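Skarkell Forums > Learning & Control > Demos and datasets

Thread: Wrist view demos where the target's half hidden. Keep or bin?

tinshed_teleop
Joined the board in the fall, 36 posts

Okay, I've been putting off this post because I suspect I'm going to get told off, but here goes. I'm collecting demos in Golleo for a tabletop pick and place policy. All sim, no real arm yet (the real one's in a crate in Sustham until I can talk someone into driving it over). I've got 391 episodes so far, all teleoperated by me with a gamepad in my basement, usually after supper with a tea going cold beside the keyboard.

The task is simple enough. There's a striped can, there's a bowl, the can goes in the bowl. Everything else on the ground is clutter and gets shuffled between 24 layouts. The textures get swapped as well, so some days I'm working on nice clean wood and other days it looks like I'm doing chores on Mars.

My trouble is the wrist camera. In a pile of these episodes the can spends a good chunk of the approach tucked in behind one of the fingers. I know where it is, because I've got the overhead view up on my other monitor. The policy only gets the wrist view. So am I teaching it anything, or am I teaching it to guess?

I went through on the weekend and tagged 64 episodes as bad for this. Before I hit delete I thought I'd ask.

marrow_and_gears

Don't delete anything! Move it to a folder called "maybe" like the rest of us.

Serious answer though: how hidden are we talking? There's a big gap between "the finger clips the edge of it" and "can't see it at all for two seconds". I'd keep every one of the first kind and look hard at the second.

sloughgrass

I'll be the grump. Bin them. If you were looking at the overhead monitor while you drove, your actions depend on something the policy never receives. It's got nothing to do with how much of the can is showing. The whole session is contaminated, including the ones you think look lovely.

I lost most of a winter to this with a drawer task. Loss went down beautifully, policy drove straight into the front of the drawer every time with total confidence. I'd been peeking at the side camera the entire time I was recording.

tinshed_teleop

Ouch, but fair. I do peek. I'd say I mostly fly on the wrist view once I'm in close and use the overhead to get myself into the neighbourhood, but I couldn't swear to it for any given episode.

@marrow_and_gears I'll put one up so we're all arguing over the same thing.
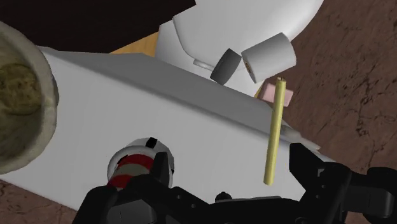 Posted by tinshed_teleop | March 2022 | Demos and datasets

So the can is the red and white striped fella just above the left finger, and the bottom of it is behind the finger. Bowl's over at the far left and only part of it makes it into the view. I had this one in the bad pile on account of both of those things at once: some of the target missing and a good bit of the goal missing too.

The big white slab is clutter. It's one of the larger blocks in the pool and I've got a love-hate thing going with it, because it takes up so much of the view that there's barely any ground left to get your bearings from. The yellow stick and the little pink block behind it are clutter as well. And yes, that's the cracked brown ground texture, the Mars one.

What I can't decide is whether I'm being too fussy. Looking at it again with a fresh coffee, I can tell where the can is no problem. Stripes are stripes.

marrow_and_gears

Oh, that's completely fine! Keep it, keep it. You can see the top and a decent bit of the stripes, and any half-awake encoder will pick that up. I thought you meant it was gone altogether. If this is what your bad pile looks like I'd be jealous of your good pile.

The can being low down by the finger is what you'd expect from a wrist mount anyway. If you throw out every view with a finger in front of something, you end up with a policy that's never seen its own hand in the way, and then you deploy it and it spends its whole life with its own hand in the way.

sloughgrass

I agree the can is visible enough in that one. I still don't agree it's fine. Look at the bowl. If the policy has to decide which way to go with the can after the grasp, it's got a rim at the left side to work from and that's the lot. You knew where the bowl was from the overhead. It doesn't.

Also, what's all the white business along the top?

tinshed_teleop

That's a robot body. You get a fair bit of it up there depending on how the scene's posed, with the round stubby bits, a grey one and a white one. White body and white block in the same view, which I'll admit wasn't my brightest bit of asset picking. I might tint the block.

On the bowl: I'm feeding a short history of views, so if it had a better look earlier it should have something to go on. "Should" is carrying a lot there, I know.

pondhockey_pid

Long-time lurker, Kamel user. Jumping in because we went round and round on this with ours.

What settled it was re-recording a small set with the second monitor switched off. Not draped with a tea towel, off, because I kept lifting the tea towel. I did 36 episodes that way and it was miserable. I was slower, I backed the gripper up all the time to get a better look at things, and I hated every minute. But those backing-up moves turned out to be what the policy had been missing. When it lost sight of something it had never once seen a demo of what to do next, because I'd never needed to do anything.

I'd keep your old ones, record some blind ones, and mix them.

marrow_and_gears

Love this. Tea towel confession noted.

sloughgrass

I'd go further and train on the blind ones alone first, so you've got something to compare against. If you mix from the start you'll never know which half is hurting you. But yes, agreed on the backing up. That's the behaviour you can't fake afterward.

tinshed_teleop

Okay, this is a really good idea and I'm annoyed I didn't think of it. How did you handle the success rate dropping? I'm pretty sure if I go blind I'm going to knock that yellow stick flying in every second episode.

pondhockey_pid

I kept the clumsy ones as long as the object ended up where it belonged. Bumped clutter is okay by me. I tossed the ones where I bumped the target out of reach and had to reset. You might want a flag for bumps in the episode notes so you can filter later, it takes no time to hit a spare button on the gamepad.

One thing I'd watch: your actions will get jerky because you're nervous. Do ten or so as a warm-up and don't save them.

grainelevator

Bit of a side question, but has anyone tried just moving the camera? Everybody's talking about what to do with the episodes, and to me it looks like the mount's the issue. With the fingers and that wide palm at the bottom of the view you're giving away a fair chunk of your pixels to hardware. In Golleo it's a couple of numbers in the config. Tip it, pull it back a bit, done.

tinshed_teleop

I thought about it! But the mount on the real gripper is a fixed bracket and I modelled the sim one to match. If I cheat the camera in sim I'm going to pay for it the day the crate gets opened. I'd sooner find out now that the view's awkward.

grainelevator

You can print another bracket for the price of a double-double. I'd sort the view out before recording another few hundred of anything. But it's your basement.

sloughgrass

For once I'm with the camera people. A view where the target and the goal can both be partly gone is a hard view, and you picked it by accident when you drew the bracket.

marrow_and_gears

And I'm against them, haha. Hard views are good for you. Also 391 episodes is a lot of evenings to make obsolete over a bracket.

tinshed_teleop

All right, what I'm going to do, and you can yell at me in order:

Nothing gets deleted. The 64 go back in with a tag on them, and I'll sort them again into "clipped" and "properly gone", because I clearly lumped the two together.

Second monitor off, and I mean unplugged. I'll do the same 24 layouts once each to begin with and see how my nerves hold up.

Camera stays where it is for now. @grainelevator I'll render a few layouts from a tipped mount without recording anything, just to see how much more bowl I get. If it's loads I'll eat my words.

And I'm tinting that block. Maybe a nice ugly green.

grainelevator

Not green, you'll want green for something later. Everyone always wants green later.

pondhockey_pid

Post the blind numbers when you've got them, even if they're awful. I never see anybody share the awful ones and I'd like some company.

tinshed_teleop

Will do. I'm away for a stretch, so figure on some time in April. Off to crawl under the desk and find out which cable is which.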